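Blog > Robots > Working habits

Rules I keep for simulated kitchen episodes

I've been reviewing simulated kitchen runs for Festumon since February, and people keep asking me for my checklist. It's short. Most of it came out of arguments with Danai Ververidis, who wrote the first version for the Drodalcombe set.

1. Write the success test before the first run. If it says "container in basket," say how long it has to stay there.

2. Fix the random seed and log it. We had 643 episodes with no seed recorded and I threw all of them out.

3. Don't delete failures. Tag them. Of 2,000 runs in the last batch, 1,443 passed, and the rest were more useful to me.

4. Start with the arms out of view of the overhead camera. You want one clean look at the counter before anything moves. Shadows from the arms are fine, leave them in. Check that the target and the goal are both visible and that there is open counter between them. With the basket and the scale I want a gap I can see without zooming.
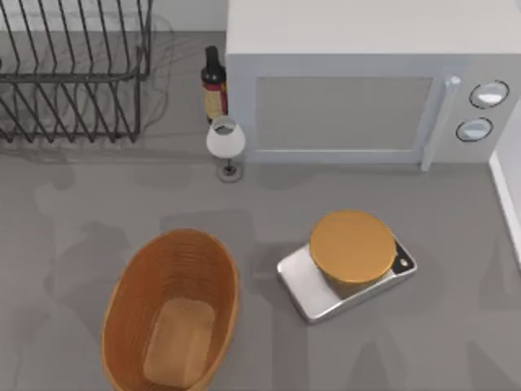
5. Keep the clutter. A lamp and a bottle beside the microwave make planning harder, and real counters have that stuff on them. Move something only if it blocks the task completely, and write down that you moved it.

6. Have a second person check one run in ten.

I'll add the force limits once Danai and I agree on them.

Comments (3)

Angeliki Kyriakidis: Do you apply rule 4 to the wrist cameras too?

Reply from author: No, overhead only.

meltach_user: We skip 6. Maybe we shouldn't.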